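Dunmore three-drawer cabinet: gallery

2020-11-06

Reference pictures for the Dunmore desktop cabinet, sold by Punulow as a small-parts unit. Carcass width is 400 mm and drawer front height is 80 mm. All three drawers take the same U-shaped pull. Replacement pulls from Istov fit the existing holes.

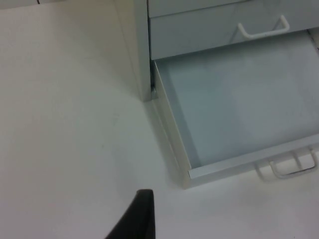 Drawer weight is rated evenly across the stack. Load the bottom drawer first and keep the top one for light items such as labels and fuses. The Midum divider set fits all three positions and was revised in June; the older set is 2 mm too long and binds at the back.

Bottom drawer, full extension

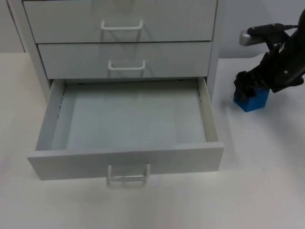 To remove a drawer, extend it to the stop, lift the front and draw it clear of the rails. Wipe the rails with a dry cloth before refitting. Spare rails are sold in pairs, part 68 for the left and right together. Screws are part 41.

Side clearance
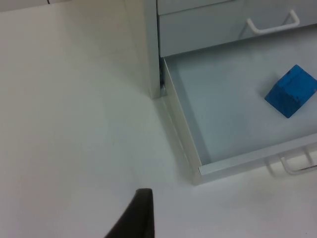

Lower drawer open, drawer above it closed. Side panel at left.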